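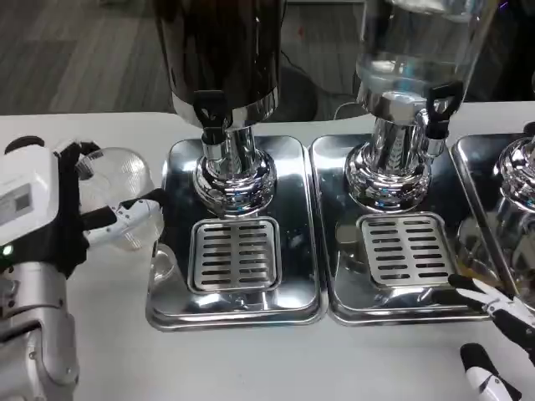
Progress report to the Zotden Fund
Project: Walking and reading group for older residents, Wendside
Period covered: the winter half-year, up to the end of February
Prepared by: Margareta Furtună, project coordinator

1. General situation

The project is going forward according to the plan which you approved, with one delay that I explain in point 3. In this period 127 persons took part at least once. In the previous period we had fewer, but I must say that the previous period included the summer months, when many people stay with their children, so the two numbers are difficult to compare.

We have now four reading groups. Three of them meet in Wendside and one meets in Buzatu, where the bus connection is poor in winter. The Buzatu group is small but very regular. They have finished two novels and have asked for short stories next, as long books are heavy to hold for those with arthritis.

2. Books and materials

From the budget line for materials we bought large-print books and audio books. Together with the donations from the Trirari library, the collection has now 1,063 titles. All of them are entered in the catalogue, except for one box in Hungarian, for which I am still looking for a person who can read the titles correctly.

The loan period was changed from two weeks to four. This was requested by the readers, and the number of late returns has become much smaller. 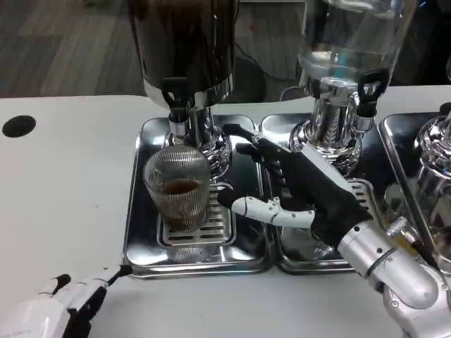
The walking part of the programme was weaker in this period. We had ice on the river path for nearly 3 weeks and I decided to cancel the walks on those days. The walk leaders offered an indoor programme of light exercises instead, with chairs, but the attendance was low. Several participants told me that they come for the fresh air and the conversation, and for exercises they prefer to stay at home. I will not propose this indoor programme again next winter.

3. Delay

The training for new walk leaders did not take place. The trainer from Trirari was ill and could not offer another date before spring. The money for this training (fee and travel) has not been spent, and I ask for your permission to carry it over to the next period. The content of the training stays the same.

4. Next steps

In the coming months we will hold the postponed training, open the summer route to the old mill, and send the questionnaire to all participants. The questionnaire was tested in the Buzatu group. Two questions were not clear and I have written them again.

The financial table and the attendance lists are sent separately.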